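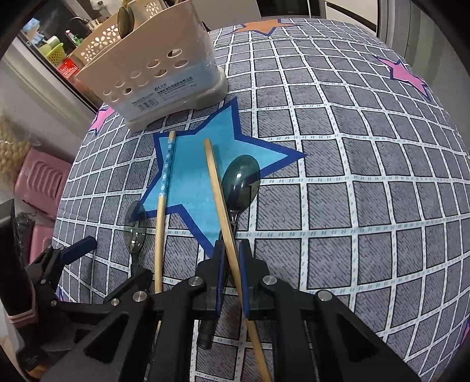 Chopsticks and spoons on the star bedspread.

The utensil drawer has needed sorting since March. I finally did it on Tuesday night, and the bed was the only flat surface big enough to lay things out on.

Most of it was easy. The forks went back in the tray. The chopsticks took longer. I had a plain wooden one and a pale one with a white band and little blue printed motifs, and I went through everything twice looking for a match to either. I am keeping both for stirring coffee.

The dark green marbled spoon came from my aunt, Catalina Ledesma, who bought it at a shop called Espinoza. It's ceramic, so it shouldn't be in a drawer with metal things knocking against it. I moved it to the shelf with the soup bowls. The see-through plastic spoon is fine for yogurt and can stay where it was.

I still have to do the drawer under it, the one with the lids and the rubber bands. The bedspread went in the wash afterward.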